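Baseplates, clutch and a tablecloth

I have been building on the same white baseplate since November, and I now have opinions about baseplates.

Mine came in a box of mixed bricks that Lejla Trajkovski was clearing out of her hallway. The bricks were a jumble of three or four makes. The plate had no name on it anywhere, top or underside, and it was slightly bowed. Set on a bare tabletop it rocked on two corners. You press a brick down near one of the raised corners, the plate tips, the opposite side lifts, and whatever was standing over there falls over.

I tried flattening it first. The method I used was a sheet of baking paper on a shelf, the plate studs down, and a stack of heavy books on top for 60 hours. It came out better and went back to its old shape within a week. I did not try heat. Dušan Angelovski did, on a plate of his own, with a hair dryer, and the studs along one side no longer hold anything.

What worked was cloth. A heavy woven tablecloth, folded once, gives enough to fill the gap under the bow, and it has enough texture to stop the plate sliding. Felt slides. A rubber drawer liner does not slide but it grabs the bricks as well, so that sweeping a handful toward you turns into picking them up one at a time. The tapestry cloth I settled on was sold as a Softić table runner and is the wrong length for any table I own. Its one real fault is the pattern. A small brown or dark red brick put down on it is gone. Bright colors are fine.

On clutch, meaning how hard one brick grips another: I did a crude test with a kitchen scale and a loop of thread, pulling 2x4 bricks straight up off the plate until they let go. The highest reading I got was 417 grams, from one of the older bricks in Lejla's box. The Brakance bricks I bought to fill out the colors let go much earlier and were less consistent from one to the next. The Grisik ones were so tight that I was lifting the plate and had to tape it down. I don't claim the numbers mean much outside my kitchen. The thread slips, the scale rounds, and I did not pull at the same speed each time.

A 2x4 is the right brick to start with on any plate. It has enough contact to stay put when you lean on it, and it is long enough that you can see at once whether it is square to the rows. I place the first one near a corner, a few studs in from both edges, and measure everything else from it. Starting in the middle is tempting, and I have regretted it each time, usually at the point where the fourth wall should have closed.

I also turn the plate. With the rows running diagonally away from me I misjudge alignment less often than when they run straight, where one stud off looks much like correct. This may be peculiar to my eyesight.

Loose bricks go off the near corner of the plate, on the cloth, and never on the plate itself.

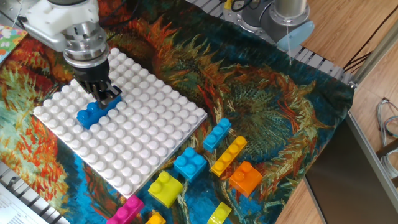 I keep that pile small. With 100 bricks out I spend the time searching, and with fewer than ten I spend it placing. The rest stay in a Sornetti drawer unit, sorted by shape first and color second. I had it the other way around for a while. Finding a yellow brick among mixed 1x4s takes a second, but finding a 1x4 in a drawer of nothing but yellow takes a good deal longer, and it is dull work. Slopes get a drawer of their own, and so do 1x3s, which I use more than I expected to.

The full collection is 3000 pieces if the label on the second box is to be believed. I have not checked. Next is a proper comparison of plates, once I have found a second white one that lies flat. Dušan says he has one. He also said that about the last one.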